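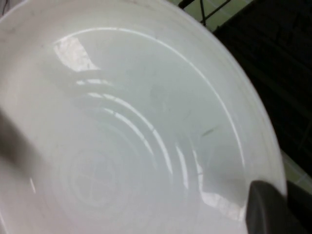
Startseite Geschirr Pflege Versand FAQ Kontakt

Häufige Fragen zu unseren weißen Keramikschüsseln

8. Februar 2024, von Sobia Jafri

Wie reinige ich eine glasierte Schüssel vor dem ersten Gebrauch?
Bitte waschen Sie sie mit warmem Wasser und etwas Spülmittel und trocknen Sie sie mit einem weichen Tuch. Ein spezielles Mittel ist nicht nötig.

Innen ist ein dunkelgrauer Strich zu sehen. Ist die Glasur beschädigt?
Meistens nicht. Graue Striche entstehen oft, wenn Metall über die Glasur reibt, zum Beispiel ein Löffel oder ein Schneebesen. Fahren Sie mit dem Fingernagel quer über die Stelle. Wenn Sie keine Kante fühlen, liegt der Strich nur auf der Oberfläche. Ein Brei aus 2 Teelöffeln Natron und wenig Wasser hilft in vielen Fällen. Fühlen Sie doch eine Kante, dann schreiben Sie uns bitte und legen Sie ein Foto bei.

Wozu dienen die Rillen am Boden?
Die erhöhten Ringe gehören zur Form. Bei dem Modell Grgić liegen sie um die Mitte herum, bei Trusier ist der Boden glatt. In den Rillen bleibt gern Teig oder Mehl sitzen, deshalb empfehle ich eine weiche Bürste und nicht den Schwamm.

Darf die Schüssel in den Backofen?
Das Modell Geda darf bis 200 Grad in den Ofen, aber bitte nicht direkt aus dem Kühlschrank. Grgić und Trusier sind nur zum Anrichten und Rühren gedacht.

Und die Spülmaschine?
Ja, alle drei Modelle. Stellen Sie die Schüssel so, dass der Rand kein anderes Geschirr berührt. Der Rand ist die empfindlichste Stelle.

Warum sieht der Rand ein wenig cremiger aus als das Innere?
Diese Frage bekomme ich häufig. Am Rand liegt die Glasur dünner und der Ton scheint etwas durch. Auch das Licht in der Küche macht viel aus: Unter einer kalten Lampe wirkt das Innere fast bläulich.

Kann ich mehrere Schüsseln stapeln?
Ja, mit einem Blatt Küchenpapier dazwischen. Mehr als vier sollten es nicht sein.

Was kostet der Versand?
Ab 100 Euro Bestellwert liefert Barodeck kostenlos innerhalb von Deutschland. Kommt eine Schüssel zerbrochen an, melden Sie es uns bitte innerhalb von 17 Tagen und bewahren Sie den Karton so lange auf.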